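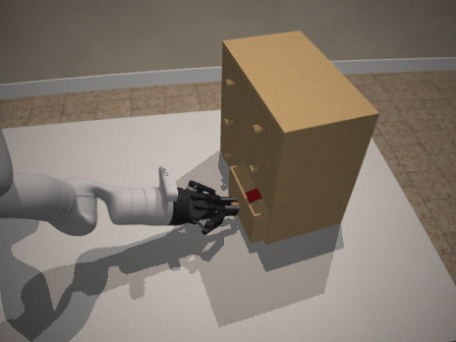 Drawer task: runs halted after a fault in the release check

The drawer and block task in the Plestgate simulator has been switched off in the nightly batch since Jun 3, 2026. It will stay off until the fix has been through review. If your results depend on it, please read this before you quote any figures.

The task is a simple one on paper. The arm opens the bottom drawer of the cabinet, the red block goes in, and the drawer is closed. A run is scored by a script that looks at the state of the drawer and the position of the block at the end.

Muammer Tekin was going through failed runs for the Yalçınkaya comparison and noticed that the score and the replay did not agree. Of 222 runs in the batch, 3 had been marked as a success with the block still in the fingers. In 2 others the arm swung back towards its rest position at full speed while the gripper was still closed on something. On a real bench that is a safety matter, and we have treated it as one.

What went wrong

The release check asks whether the gripper has been told to open. It does not ask whether it has opened. When a finger is pressed against the cabinet front, the open command goes out, the fingers stay where they are, and the controller moves on to the next stage as if the block had gone. The scoring script used the same flag, so it made the same mistake.

The low drawer makes this more likely. The gripper has to work close to the cabinet face, with the open drawer directly under it and a knob just above, and there is little room for the fingers to spread. The replays worth looking at are the ones with something red held between the fingers right up against the drawer fronts. From most camera angles it is hard to tell whether it is over the drawer or caught against the face, and we would ask people not to judge it by eye.

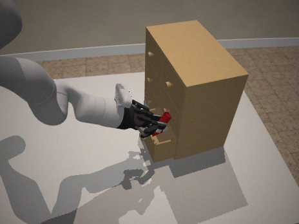
What has changed

The check now reads the finger positions and waits until they have moved apart. If they have not done so within two seconds, the arm stops and the run is logged as a fault. The script also looks at where the block is, separately from anything the gripper reports.

We have added a case for a block left out on the table. The old script gave no reason for that failure, so a dropped block and one that was never picked up looked the same in the log. They now have separate codes.
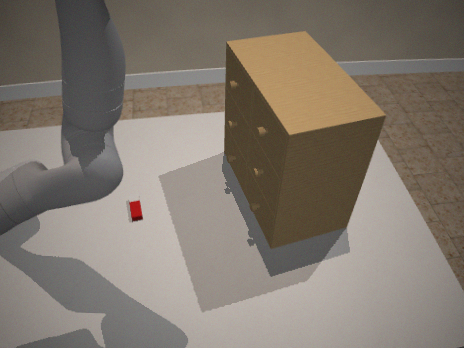 The Ciden branch has the same release check and needs the same patch. Taltdale uses its own controller and is not affected, although its scoring script was copied from ours and should be looked over.

Results from before the halt will be scored again from the saved states, with no need to repeat the runs. Please don't delete old logs until that is done – we expect to finish in August. Questions about a particular run should go to Muammer with the run number.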